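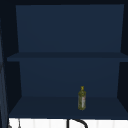 **Washing-up** (also *doing the dishes*, or in my gran's house just "the pots") is the cleaning of plates, cutlery, glasses and pans after a meal, usually by hand in a sink or bowl. I've been looking after this entry for a while now and it keeps growing, mostly because people have such strong feelings about it. If you want the machine version, see *Dishwasher*. I'm sticking to hands and hot water here.

## The name

In Britain we "do the washing-up" or "wash up". An American who washes up has probably just cleaned their face and hands, and I've seen that cause real confusion over dinner! The hyphen comes and goes. I keep it for the noun and drop it for the verb, and I've changed the whole page to match, so please don't change it back. "Washing-up" also means the pile itself, as in "there's a mountain of washing-up in there".

## Before washing-up liquid

For a very long time people used whatever cut through grease or scraped it off: sand, wood ash, a fistful of straw, a bit of rough cloth. Ash is cleverer than it sounds. Mixed with water it makes a weak lye, and lye turns some of the fat into a sort of crude soap (hard on the hands, mind you). Households with money had a scullery, a small room off the kitchen where the wet, dirty jobs went on, and a scullery maid to do them.

Soda crystals came next for most homes, along with shavings off the household soap bar. Soap works well enough in soft water, but in a hard water area it leaves scum on everything. Modern liquids are detergents, so they don't have that trouble, and they took over in ordinary kitchens during the twentieth century.

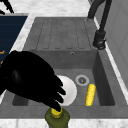
My friend Kazimiera Dudek grew up with a tin of soda crystals by the tap and still throws a spoonful into a burnt pan before bed. I've copied her ever since she told me. It works on porridge and it works on rice, but keep it well away from aluminium, which goes dark and blotchy.

## The usual order

Most household manuals agree on this bit, and so do I:

1. Scrape and stack.
2. Glasses first, while the water's clean.
3. Cutlery.
4. Plates and bowls.
5. Pans and roasting tins last, with fresh water if it's gone grey.

Sharp knives stay out of the bowl altogether. Wash them one at a time and put them straight down where you can see them – I've got a scar on my thumb from a bread knife under the suds, so I do go on about this one.

## To rinse or not to rinse

Now we're into the arguments. Plenty of British households go straight from suds to rack with no rinse at all, and visitors from elsewhere are often horrified. I was brought up that way and only changed when I moved in with a rinser. A second bowl of clean water does the job nicely and uses far less than a running tap.

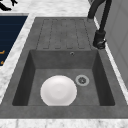 The bowl inside the sink is another very British habit. It began as a sensible way to save hot water and protect china from hard stoneware sinks, and it stuck. You can tip tea dregs down the side of it, too, and that alone would keep me loyal.

## Drying

There are two camps, tea towel and air. Air drying needs somewhere for the water to go, so we get racks, mats and the ridged slope beside the sink. Finland has the neatest answer I know, the *astiankuivauskaappi*, a cupboard over the sink with wire shelves and an open bottom. Wet plates go in, drips fall into the sink, and the plates simply live there until they're wanted. Sointu Oksanen, who helped me with the Finnish words on this page, couldn't believe the rest of us don't have one.
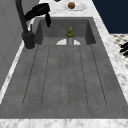 *Drainboard grooves in a speckled grey sink.*

If you do use a tea towel, linen is best for glasses, as cotton leaves fluff. Change it more often than you think you should, and don't wipe your hands on it.

## Whose turn is it?

"Whoever cooks doesn't wash" is the commonest rule I've come across, closely followed by one washes, one dries. Leaving things "to soak" is a recognised delaying tactic in both systems.

## See also

- Dishcloth
- Scullery
- Tea towel
- Washing soda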